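6.4 Loss of pairing between hand-held grippers

This section applies to Kulell hand-held grippers used in pairs at a Hekiris table station. It covers the fault in which one unit stops reporting finger position while the other continues to record. Operators must complete the procedure in full before any further session is recorded.

Symptoms

The fault is normally found on the station display. The finger trace for one side goes flat while the operator is still opening and closing the fingers, and the session log shows code 17 against that side. The affected unit may continue to respond to its button. A working button does not mean that the fault has cleared.

CAUTION: Keep your own fingers clear of the gripper fingers at all times during this procedure. The fingers may close without warning when a unit reconnects.

Procedure

1. Stop the session at the station display. Do not stop it by switching off a gripper, as the last part of the log may be lost.

2. Remove all task objects from the table. The cloth may stay in place provided it lies smooth.

3. Hold one gripper in each hand over the table, with the two sets of fingers facing each other and well apart.

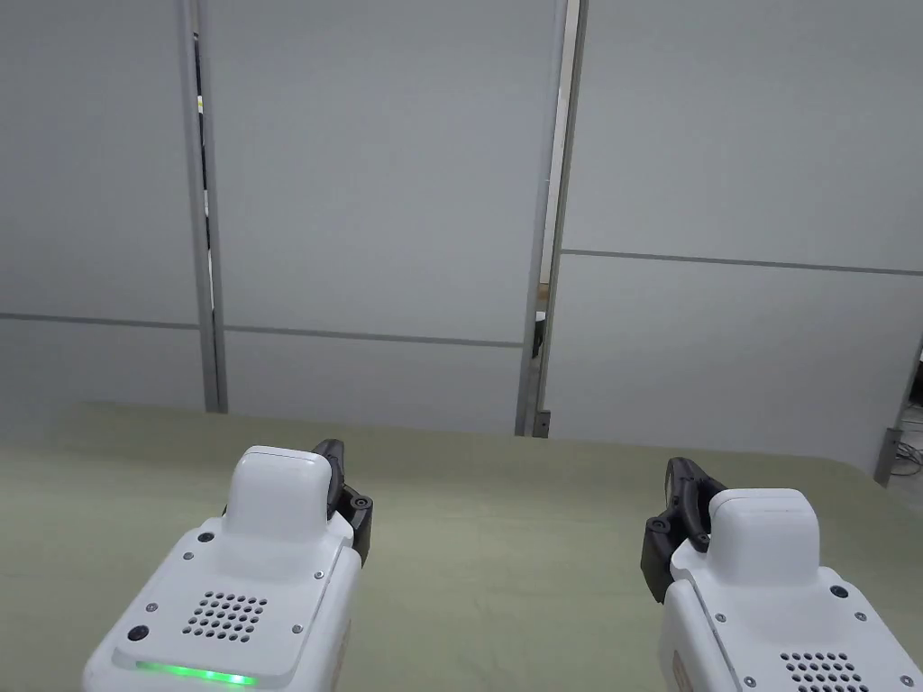 Figure 6-3. Grippers held over the cleared table, fingers facing inward.

4. Check the light strip on the lower front edge of each housing. Tilt the unit toward you if the strip cannot be seen from your working position. A steady green strip means that the unit has power and is paired.

5. If either strip is not green, press and hold the black button on the top face of that unit for 5 seconds, then release it. Wait for the tone from the speaker.

6. Open and close the fingers of each unit slowly, one side at a time, and watch the matching trace. The trace must follow the movement without steps or gaps.

7. Record a test session of at least 1000 samples and confirm that code 17 does not appear for either side.

NOTE: Repeat steps 5 to 7 no more than 2 times. If the code returns, tag both units and withdraw them from use as a pair. A replacement unit must not be matched with the remaining one until the pair has been calibrated under Section 4.

Sessions recorded before the fault

Any session in which code 17 appears must be marked as incomplete, including those where the flat trace lasted only a moment – the software does not fill the gap. Do not trim the log. Send the whole file with the fault form to the Palaniappan service desk, and enter the serial numbers of both grippers on the form.

WARNING: Do not remove the screws around the top face of the housing. Units that have been opened on site will not be accepted for repair at the Stinlow depot.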